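Head cam or wrist cam for laundry? (Posdale bench)

gumwood_frauke
Fri 13 August
OK so we finally got the humanoid in front of the washer and I'm having so much fun, but I need opinions! I'm comparing the plain head camera with a wrist camera for picking cloth out of a basket. Waltraud wants wrist only. I'm leaning head cam, because I like having the basket, the washer and both hands in one view. Head cam views from the laundry spot:
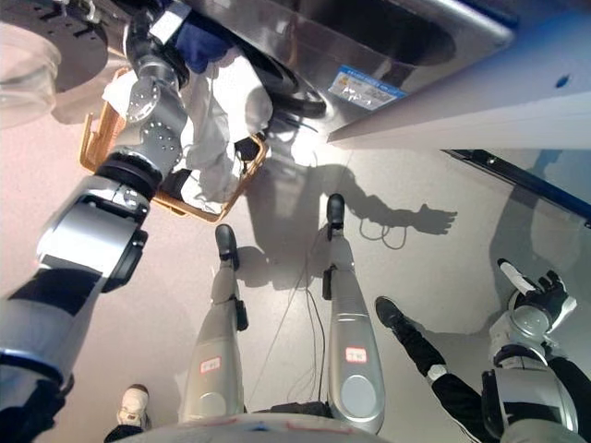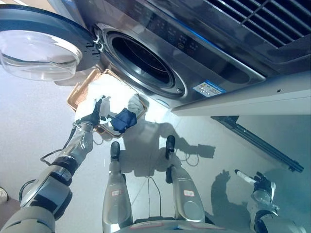
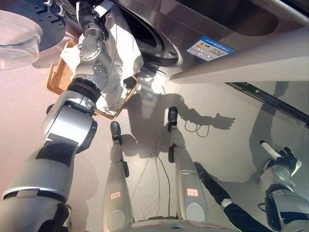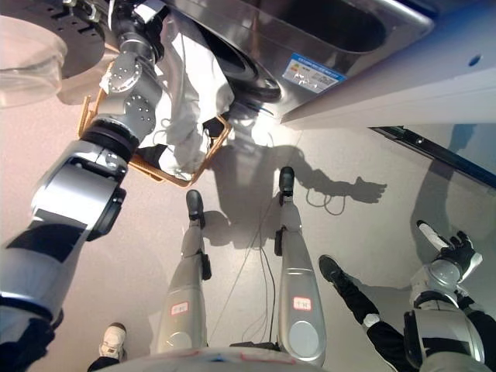 Controller is the old Baumgart one, firmware 206, and I've run 3 grasp settings on it so far. The soft one is my favorite – it's slow but it doesn't yank. Anyone else running two cameras on a Baumgart? Does it keep up?

mattes_s
It keeps up if you drop the frame rate on one. I'd still go wrist though. Sunlight on white cotton kills the depth from up high, and you can't tell a fold from glare.

wehlers
Thank you Mattes!! I've been telling her this since February.

gumwood_frauke
Pull the blinds then, Waltraud :) A wrist cam sees nothing once your fingers are in the towels.

gthiele
Don't agree with either of you. Lock the exposure on the head cam first, then compare. Auto exposure makes it an unfair test. Which lens is on it?

gumwood_frauke
The stock wide one. I'll try locked exposure on Monday and post the numbers.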